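Readers wanted for the Surnstead parish cookbook (tea provided, glory limited)

Surnstead Local History Group is looking for people to help us turn a large box of old recipes into a book that somebody could cook from. The box holds 74 handwritten notebooks and a biscuit tin of loose sheets, most of them written between the wars by people who assumed you already knew how to make the thing and only needed reminding about the mace.

We need readers, typists and cooks. You may be all of these, but please don't promise it in your first email. We have been hurt before.

What readers do

You take one notebook home in its folder, read it, and type up whatever you can make out. Where you can't make it out, you type a question mark. Please don't guess. The first batch gave us a recipe for "boiled curate" that got as far as the proofs before Hongmei Fang went back to the page and found it was carrots.

Spelling stays as written. So do the opinions. One notebook has "too good for Arthur" beside the seed cake and we intend to print it.

What cooks do

Cooks are sent two recipes a month and asked to make them in an ordinary kitchen with ordinary shopping. You then fill in a form, which wants to know how long it took, what you had to change, and whether you would eat it again without being asked. "A moderate oven" and "enough flour" are the usual difficulties. We pay for ingredients up to a sensible amount. Last year's claim for saffron has been discussed and will not be discussed again.

If you have allergies, tell us at the start and we'll steer you clear. If you merely dislike suet, this may be the wrong project.
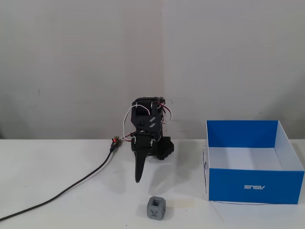 Yutong Tan did the cooking side last winter and asked us to say that the suet is overstated, that the ginger puddings were very good, and that anyone put off by the words "calf's foot" should know it came up once and she was allowed to swap. She also says the form is too long. It has been cut to a single side.

Who we're after

No experience is needed. Patience with bad handwriting helps, and so does owning a set of scales. You don't have to live in Surnstead, although the notebooks can't be posted, so you would have to collect one and bring it back in the state you found it. Cooks can live wherever they like, as their recipes go out by email.

We can take 32 people this time. Under-eighteens are welcome with a parent's signature, and ideally with the parent washing up.

How much time

Readers should allow an evening a week from March until the end of June. Cooks can suit themselves, within reason. There is a get-together at 7.30 in the evening once a month, upstairs at the Huang Rooms, where we compare puzzling words and eat whatever has been tested. Attendance is optional and tends to follow the menu.

Money

The whole budget is £2,580, nearly all of it for printing. Nobody is paid. Everyone who finishes a notebook or tests six recipes gets a copy of the book and their name in the back, spelled correctly, which is more than the original cooks managed for each other.

How to apply

Write to Cuiping Dai at the history group with a few lines about yourself, saying whether you want to read, type or cook. Would-be readers will be sent one sample page to try. It concerns pickled walnuts and it's no worse than the rest.

Questions about collecting notebooks go to Shiyu Tang, who has the key to the cupboard. Please ring before six.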